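Home Blog Prints Shop About Contact

Album sleeve for Tremura

Posted in June by the studio

Last updated Monday

The sleeve for Tremura is finished and went to the printer this morning. They are a doom band and this is their second record, so they wanted something heavier than the first one, which had a plain logo on black.

The brief was one line: a drowned church with something living in it. I did 19 thumbnails in pencil and sent them 6. They picked the one I liked least, a low view from the water with the steeple leaning left. After I redrew it with the moon behind the steeple I came around to it.

The thing in the church is a heron with a deer skull for a head. I inked it at twice the printed size with a brush, then used a dip pen for the feathers and the reeds. The reeds took longer than the bird. I scanned it in four pieces and joined them on the computer, and there is a bad seam in the water that I had to redraw by hand.

Color is kept to three inks: black, a bone white and a rust orange. The orange only shows up in the windows and on the back cover lettering. I tried a green version too, but it looked like swamp soup and the band agreed.

The lettering is based on Belitz, an old typeface I have used on posters before. I stretched the T and the final A so they run down into roots. You can still read the name from across a room – that was the one thing the label asked for.
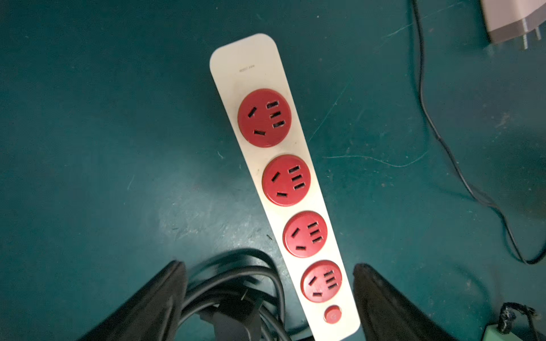

White strip, red sockets.

The first pressing is 3000 copies. I will have 20 art prints of the front cover without the lettering, signed, on heavy cream paper. They go up in the shop when the record comes out. I'm not doing shirts of this one, the band has those.

Next is a skate deck for Pondthorpe. They want a moth, and I have the wings drawn but not the body yet. After that I want to go back to the Chow stickers, which have been half done since winter.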